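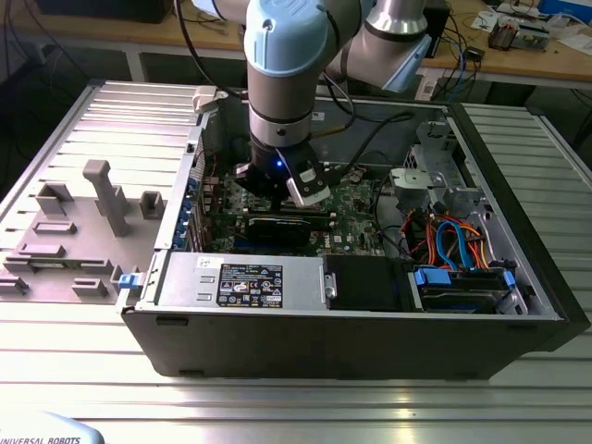
Home | Fiction | Archive | Submit | About

We use cookies to remember your reading preferences. Accept / Settings

Posted in May by the Gamage desk

The Interval

The tide gauge at Prarlow recorded one reading a minute, 1440 a day. On Sunday it recorded 1439.

The clerk at Naltier checked the log twice. The missing entry was 2:23 a.m. The readings on either side agreed to the millimeter. Procedure allowed her to fill a single gap by interpolation, and she had done so before.

She called the harbor office at Mosport, across the channel, and asked for its figure. The man on duty put the phone down to look.

"We don't have one either," he said.

Their gauge ran on a float and a paper drum. She asked if the pen had skipped.

"No. The line stops and then it starts again. The paper between is clean."

She opened the correction form. Under Cause there were 2 choices — instrument and operator. She left it blank, saved the form, and set her alarm for 2:20.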